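Filed under: Home Robotics > Teaching Tools > Hands-On Reviews

Plurnholm Paired Hand Grippers: A Long Weekend's Worth of Opinions

By Corinne Strickland

I have wanted to like a set of teaching grippers for a couple of years now, and I've been let down by enough of them that my husband leaves the room when a new carton shows up. So let me start with the good news, which is that the Plurnholm pair is the first set I've kept using after my notes were done. You hold one in each hand, you do a chore the way you'd like a robot to do it someday, and the recordings go off to be turned into training material. They rent for $300 a month, with Pesancombe handling the shipping and returns, and mine came with the charger already packed (you would be surprised how often it isn't).

Most of my trial was bedroom work. A bed is a wonderful place to practice: it's wide, it's soft, nothing rolls very far, and if you drop something you haven't broken it. It's also harder than a table, with all that fabric waiting to be pinched along with whatever you were reaching for.

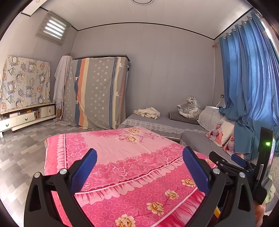 Issue 54 — Page 98

The ribbed blue pads are what I'd praise first. They have a nice bite to them, and once I stopped squeezing like I was opening a pickle jar they held on to thin, slippery things very well. The open linkages in the fingers keep the weight down, too, and I could see a fair amount past them while I worked, though not as much as I'd like when both hands were in close.

The trigger took me longer. It has a soft spot about halfway through the pull, and for the first evening I kept thinking I'd closed the fingers when I hadn't. Soledad Nakamura, my neighbor, picked them up cold and had no trouble at all, so maybe it's me! She has bigger hands than I do, and I do think whoever shaped these handles had bigger hands in mind.

I went with gloves for the main test, tied up in bundles, and a crinkly bag for good measure. Gloves are sneaky. A bundle looks like one solid thing until you grab it by the fingers and the whole rest of it swings around and slaps you on the wrist.

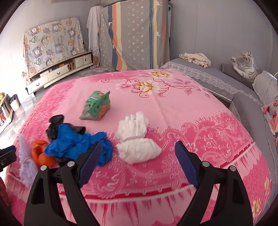

Rubbery things were the easiest for me and fuzzy ones came next. My worst moments were with anything shiny and dark, and I blame my own eyes for that as much as the pads. Bags I still can't do gracefully. I pinch the top, it folds, I pinch again, and by then I'm talking to it.

Battery life was fine — I got 158 minutes on my longest session, and my shoulders gave up well before the charge did. The setup booklet could use another look. Steps four and five say nearly the same thing, and the page on pairing left and right had me doing it backward until June was half over.

Would I rent them over the Giridano set? For cloth and soft goods, yes, and gladly. For small hard parts I'd still lean toward the Giridano, with its narrower tips. Four stars from me, and I'd give the last half if they made a smaller grip.

Comments (3)

Myrtle Benavides: Does the smaller grip exist anywhere? I wear a child's gardening glove and gave up on my last pair over this.

Zahira Tuhumury: That soft spot in the trigger goes away some if you rest your finger lower down. Try it with the elbow tucked in.

Constanza Urrutia: Same trouble with bags here. I go for a side seam now and it's a bit better, not much.

Contact the reviews desk | © Haddad Home Robotics Review | Back to top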